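Housekeeping and Room Care, Unit 2
Handout: The desk and the space next to it

In this unit we look at one white desk and everything that stands close to it. Please read the handout before the practical lesson and bring it with you. The lesson is held in the Lemo room, on the Jaunzems side of the building.
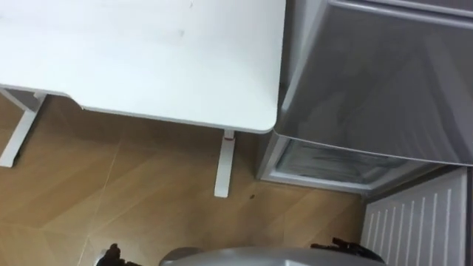
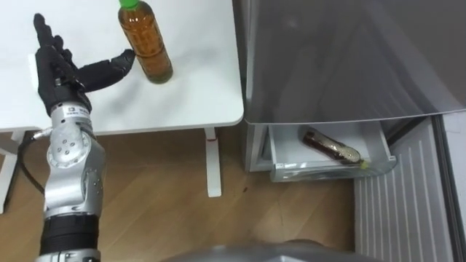
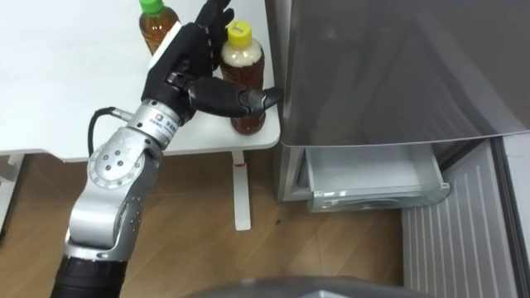
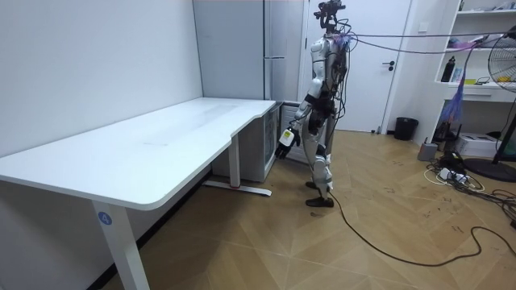

Fig. 1 to 4. The white desk. Bottles of an amber-brown drink in the second and third pictures, bare tabletop with faint smudges in the fourth.

Terms
Tabletop: the flat part on which we put things.
Rim: the thicker line along the edge of the top.
Foot bar: the long flat piece on which the leg stands.
Gap: the free space between two pieces of furniture. In Fig. 1 it is narrow, between the rounded corner and the gray storage unit.

Order of work
Remove the bottles first. Check that each cap is closed, then hold the bottle by the body and not by the cap. Wipe the top from the back to the front, and finish with the rim. Gray smudges on a white surface need a second wipe with a clean cloth. After this, wipe the legs and the foot bars. The floor is always last, also the small dark spot near the leg (see Fig. 1).

For one bucket of 2 liters we use 29 ml of the Cakasel cleaner. Do not pour it directly on the desk.

Homework
Draw a desk from your home and mark the places which are difficult to reach. Write 300 words about how you would clean them. Students from the Brusville group hand in the work in November.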